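Come sort parts with us at Himudlow

We're looking for a few patient, cheerful people to join the parts room at Himudlow, the small repair and reuse shop that Prondach has been running over on Adcombe Street. If you're the sort of person who can't walk past a messy drawer without wanting to fix it, please keep reading!

The work itself is simple to explain, and (we think) pretty satisfying to do. Old control panels come in, get taken apart, and leave behind a great heap of buttons, switches and little bits that are still perfectly good. Your job would be to get each of them into the right bin or tray so the repair bench can find it again. We have over 800 parts on the waiting shelf right now, so you won't run out.
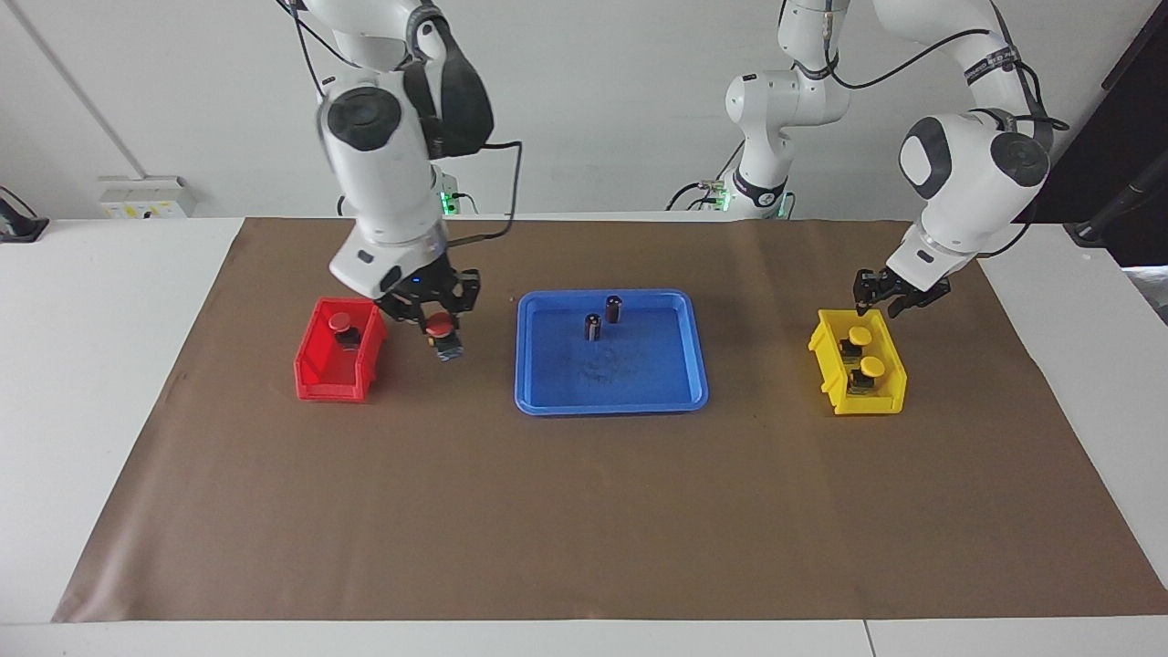 Red push buttons go in the red bin, and the small black cylinders go in the blue tray, standing up if you can manage it. You'll pick up the rest as you go, and there's a chart on the wall for the odd ones. No electronics background needed. Good eyesight helps, or good glasses, and so does being happy to sit at a table for a while with the radio on.

Shifts are 3 hours, starting at 9 in the morning, and we'd love it if you could do two a week through December. Pay is hourly, with coffee and a decent lunch thrown in.

To apply, write a few lines about yourself to Nahuel Villalba at the Himudlow front desk, 172 Adcombe Street, or just stop by and ask for him. A résumé is fine but you really don't need one.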